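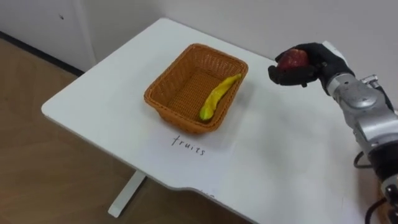
Wicker basket on a white table

Vintage powder compact: how do I clean the mirror without wrecking it?

Posted by Liliana Costa

Hi all! I picked up a powder compact at an estate sale in October and I've been scared to touch it ever since. It's the round kind with an enamel lid (a little swan on blue, so pretty), gold-tone metal, and there's still a good bit of somebody's old pink powder caked in the well and under the sifter. The mirror inside the lid is cloudy with two brown specks near the hinge. The name stamped in the base is Plutetti, which I can't find anything on. I paid $54 for it, so we're not talking crown jewels, but I really love it and I'd like to carry it in my purse.

Can I use window cleaner on the mirror? And is there a trick to getting the powder out of the hinge? My aunt says soak the whole thing in warm soapy water and I have a bad feeling about that.

Carmela Grasso

Your bad feeling is right, please don't soak it! I did that to my very first compact and the water got in behind the mirror, and in a week I had a black creeping edge that wasn't there before. Still makes me sad.

What I do now: take the sifter out first (most of them just lift out, but go gently, the rim bends if you look at it wrong). Tip the loose powder into the trash, then go around the well with a dry soft paintbrush. For the hinge I use a wooden toothpick with the tip chewed flat — gross, I know, but it works better than anything I've bought. Whatever is left comes up with a cotton swab that's barely damp. Barely! Then leave it open overnight.

For the mirror, no window cleaner. The ammonia can run under the edge and get at the silvering. A drop of rubbing alcohol on a soft cloth, wiped from the middle out, and keep it well away from the enamel in case somebody has touched it up with paint or lacquer at some point. The cloudiness might just be years of powder and hairspray and come right off. The brown specks probably won't. Those are usually in the backing, and I'd leave them be. I have 9 compacts in my cabinet right now and only two have perfect mirrors.

No idea on Plutetti, sorry. Could be the store that sold it and not the maker.

Thongchai Boonyarit

toothpaste works fine on the metal. used it on my grandmother's lighter

Carmela Grasso

Oh please not toothpaste on gold-tone! It's gritty and that finish is thin, you'll be looking at gray metal in three spots before you know it. A dry jewelry cloth is plenty.

Fiorella Bortolotti

Agree with Carmela on nearly all of it. I'd only add that you should check the catch before you put it in your purse. Mine popped open in a coat pocket and I was brushing powder out of the lining for ages. If it feels loose, a little drawstring pouch solves it and saves the enamel from your keys too.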